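Gripper Cell Upkeep: Progress Report to the Varnau Fund
28 May 2025
Prepared by the cell lead, Makowska workshop

Hi all, and thanks for giving me an extra couple of pages this time. The last report was mostly budget lines and I got a few notes back asking what I do all day, so this one is heavier on the nuts and bolts. If you only want the money part, skip to the end.

Quick recap of where we left off. The grant pays for one cell: the extrusion frame, the work board, the pair of hand-held grippers and the computers that record from them. We call it the Detine cell because the first set of drawings came from Detine and the name stuck. My promise to you was that by the end of this period the cell would be squared up, the grippers would be on a regular service schedule, and somebody other than me would be able to run the start-of-session checks from a written sheet. Two of those are done. The third is close, and I'll get to why it's only close.

The frame first. When I went over it at the start of the period the rear rail had crept, and every time anybody leaned on the corner it crept a bit more. I pulled the brackets, cleaned the slots, put in fresh T-nuts and torqued the whole thing in a fixed order, working around from the left. Then I did it all again a week later, which felt silly, but the second pass found three bolts that had relaxed. It's been steady since. I put paint-pen witness marks on the bolts so a glance is enough now.

The board came next. It gets wiped down before each session with a damp cloth and nothing stronger (we had some hazing on the old one from a solvent, my fault). It picks up smudges and small stains no matter what. I've stopped fussing over them unless they sit right where we place the small parts.

The check I like best is a dumb little pick with a small cube, both grippers in use, one person, no rushing. You feel a sticky jaw right away doing that, long before anything shows up in the logs. It's how I caught the slack in the left-hand trigger in the first place.

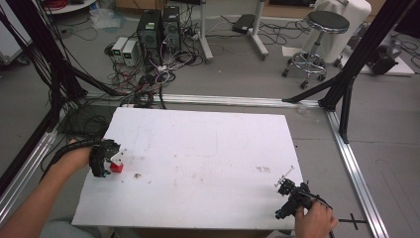

How often do the grippers need to be recalibrated?
Every 50 hours of use, or right after a finger is changed, whichever comes first. The routine takes one person less than a coffee break: close the jaws fully, zero, open fully, save, and repeat on the second tool.

I started out doing it on a calendar and that was a mistake. Some weeks we barely touch the cell and some weeks it runs all day, so the calendar had me recalibrating tools that had been sitting on the shelf and skipping ones that were overdue. There's an hour counter in the recording software now and it nags whoever logs in. People complain about the nagging. The nagging works.

Cables have been the headache of the period, no contest. The gripper leads get bent at the same spot every time a person turns their wrist, and the insulation doesn't love it. I replaced 2 leads outright and shortened the free length on both tools by tying them back along the body. That moved the bend to a gentler place. What I have not fixed is the floor. The power supplies and the computers still sit behind the frame with all their wiring running between them, and it's a pain to trace anything. I've got a cable tray quoted from Flistmont and I'd like your okay to buy it out of the spares line. It's not a big purchase. It would save me a lot of crawling.

One more thing on power. We had a run of dropouts that looked exactly like a software bug, and I lost most of a week to it, swapping drivers and reinstalling things that had been fine. The culprit was a loose terminal screw on a supply. Retightening the terminals is now on the monthly list, in capital letters.

On to the fingers themselves. The printed ones have held up better than I expected. Our current batch is the black one with the rougher finish, printed in-house, and I'm happy with it. The earlier smooth batch looked nicer and slipped more. The weak point is the screw holes: overtighten once and you get a hairline crack that grows very quietly until the finger wobbles. I lost 9 fingers this period, and I'm pretty sure most of those were cracked by me with the big driver before I switched to the small one. Lesson learned, big driver now lives in another drawer.

The inspection I do between sessions is quick. Open the jaws wide, look at each pad, push sideways on each tip with a thumb, feel for play at the root. Then I hold the tool up with the jaws open and check its own camera feed on the monitor. Both fingers should show up at the sides with a clean gap between them. If one sits noticeably farther in than the other, the finger is seated wrong or the camera mount has been knocked, and it's worth stopping to find out which.

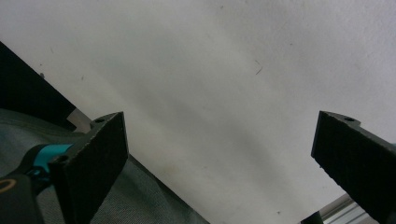
After that I log the result and hang the tool back up. The log is just a shared sheet, one row per inspection, with a column for comments. I had a fancier form for a while and people skipped half the fields, so it went.

Numbers, since you asked for them. We recorded 1,152 usable sessions in the period. The reject pile shrank a lot once the power problem was sorted. I don't want to read too much into that yet, because we also had a slow stretch with simpler tasks in it, and simple tasks don't fail much on any equipment.

Now the item that's only close: the written check sheet. It exists, it's laminated, and two people have run it without me in the room. Both got stuck in the same place, the zeroing step, where I'd written "close fully" and they each took that to mean a different thing. One squeezed hard enough to flex the fingers. I've rewritten the step and I want two more people to try it cold before I call it finished.

Money. We're under on labor and slightly over on spares, thanks to the leads and the fingers. I'd like to move a little across to cover the cable tray and one full spare gripper. At the moment, if a tool goes down in the middle of a session, we stop until it's fixed, and with a spare on the shelf we'd lose a few minutes at most.

Plan for the next stretch, up to September:
Cable tray in, floor cleared, every lead labeled at both ends.
Spare gripper built and calibrated.
Check sheet signed off.
Finger batch printed ahead so I'm not printing them the night before.

I'm also going to try a thicker wall around the screw holes on that new batch. If it cuts down the cracking I'll send the drawing over to Varnau with the next report, along with the updated spares list.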